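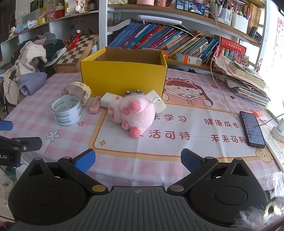 Gripper check before a table session
Leltby shared workshop, Lidville – June revision

1. Finger pads
Both blue pads seated, texture clean, no lifted corners. Pass.
Comment: the two pads differ in shade. Wear to be compared at the next check.

2. Jaw travel
Open fully, close fully, 3 cycles by hand. No catching. Pass.

3. Pivots and rivets
Brass-colored caps at the pivots finger-tight. Rivets on the linkages checked for play. Pass with comment: slight play in the right linkage – recheck after 200 cycles. Counter at 111.

4. Disc housings
No cracks, no rub marks against the ribbed body. Pass.

5. Second gripper
Same checks as items 1 to 4. Not done. Do not use until signed off.

6. Table
Mat flat, no folded edges. Plush toy within reach of the jaws. Open.
Comment: phone and charging cable are still on the right side. Move both before the first grasp. The tape roll stands on its edge and can roll; lay it flat.

7. Stacked items
Papers and books at the back right corner to be lowered or moved. Open.

8. Stop test
Release the handle, jaws must stop closing. 3 tries, 3 stops. Pass.

Result: first gripper cleared once items 6 and 7 are closed.
Checked by: Nogueira bench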